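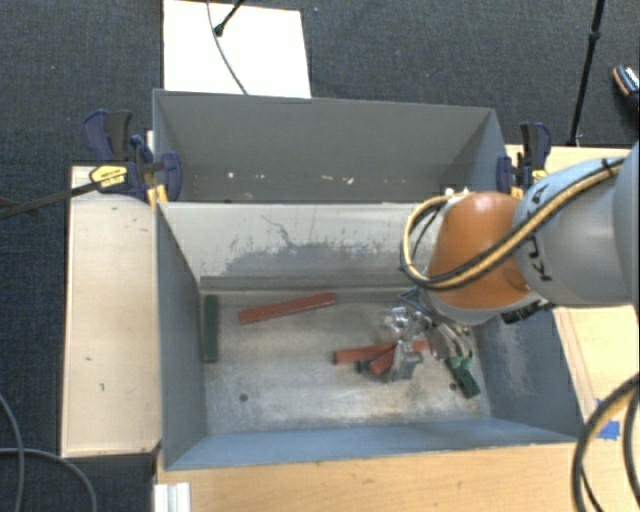
Taner Akyol wrote:

> Did you ever get the KUKA picking out of the metal bin, or is it still
> giving up whenever two blocks land on top of each other? I'm fighting
> the same thing with a much smaller arm at home and I'm about ready to
> glue everything down in neat rows. Also, how are you keeping the bins
> from walking?

Hi Taner, hi all,

Don't glue anything yet! It's picking, mostly. Last night at the Jedthorpe shop I let it run 52 tries with the red and green blocks and it missed 6, which for me is a party. Nearly all the misses were crossed blocks, same as yours. It goes for the lower one, closes on both, and then one of them slides out on the way up.

What helped was sorting the grasp candidates by height first and only then by score. I'd had it the other way round since January (yes, really) and it was happily choosing the prettiest grasp, which was usually on the block with another one lying across it. I also slowed the last bit of the descent way down. Necati Aksoy told me to do that months ago and I didn't listen, so sorry Necati.

The blocks right up against the wall are still a pain. The long ones that end up parallel to it leave no room for a finger, and my approach angle is straight down, period. I might try a nudge move to push them toward the middle, or just tilt the wrist a bit. Has anybody on here done that without scraping the wall? My bins have plenty of scrapes already.

Bare metal floor is the other headache - the shiny patches come back as garbage depth. I throw out anything under a minimum blob size and that gets rid of most of it. A sheet of matte something would be smarter.

As for the walking, bar clamps. One each side, bins on the wood, done. Don't crank them or the walls bow and your calibration goes off with them.

The script is at 275 lines now and badly needs a cleanup, but I'll send it to anyone who wants it.

Taner, what gripper is on yours?

Edex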